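Open day at the Talavera hall draws 211 visitors

The automation group at Vevport opened its workshop in Talavera to the public on 28 July 2023, and 211 people signed in at the door. Most came from town. One school group rode the bus from Griduvard.

The longest line was for the tabletop handling demo, run by the Lurora project. An arm with a multi-fingered hand works at a plate of small things, and visitors could stand at the rope and follow each attempt. Runs were kept short so that everyone got a turn near the front.
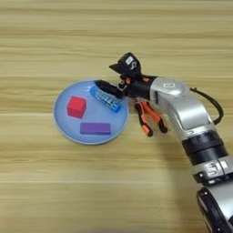 The hand at the plate, with a red cube and a purple block also on it.

Staff took questions between runs. Many people asked why the hand moves so slowly. The answer was that speed is limited whenever the public is in the hall, and that the fingers need time to settle before they close. Others wanted to know how much practice goes into a task like this. The project has logged 1334 attempts since the spring, nearly 200 of them in the week before the open day.

The blocks have flat sides. A glue stick is round and can roll, and the team spent a good part of the afternoon talking about that.

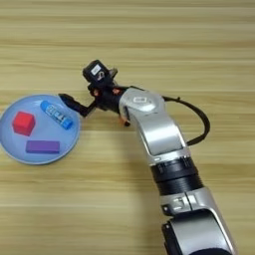
One finger reaches toward the glue stick.

The workshop tour ran 7 times and was full each time. A second open day is planned for September. Sign-up sheets will be at the front desk, and school groups should call ahead.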